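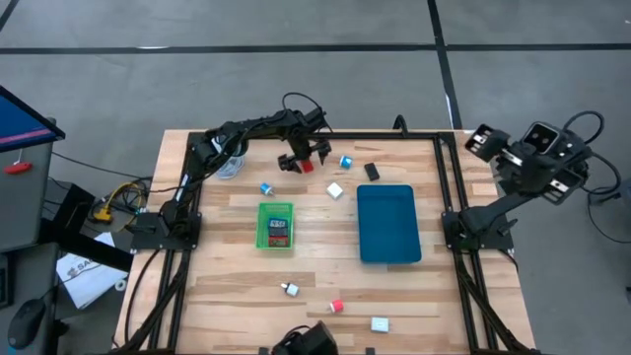
Two-arm bench, Friday morning. Left arm over a red block, right arm turned out past the edge of the table.

Thread on how we look after this cell at Nesance. It gets used most days and most of the upkeep is dull.

Both arms sit on black mounting plates, one each side of the butcher-block top. Wood moves a bit with the seasons, so the plate bolts get checked every Friday before the arms are powered. In February one on the left needed a quarter turn.

Cables next. Each arm has a loop near the wrist. We leave that slack on purpose. Pin-yu Shih tied the left one down tight last year and the connector failed after 220 runs. Loose loop, no tie at the last joint.

The thicker cables follow the side rails. I run a hand along them with the power off and feel for flat spots. If one has gone stiff it gets swapped the same day.

Gripper fingers: wipe with a dry cloth, close on a block, check both fingers meet it at the same time. If one lands early, rezero that gripper before doing anything else. Takes 6 minutes if you have the laptop ready.

We've logged 1,086 runs on the left gripper since the last set of finger pads. Severino Esteban wants to change them at 1,200. I'd go sooner. The spares are from Trellance and they take nearly three weeks to arrive, so I've ordered a pair anyway.

Green basket and blue tray go back to the same spots at the start of each session. Small bottles and boxes can go anywhere on the wood as long as both arms can reach them.

Tape on the floor: stay behind it while the arms are live. If a line starts lifting, replace the whole length. Patches peel within a week.

Someone asked about the right arm. It gets parked out over the floor when I want to look at the gripper end without leaning across the table. Power off first, then hands in.

Still to do: tidy the black and yellow cables between the desk and the table. Severino has the cable trunking on order. Will post again when it's fitted.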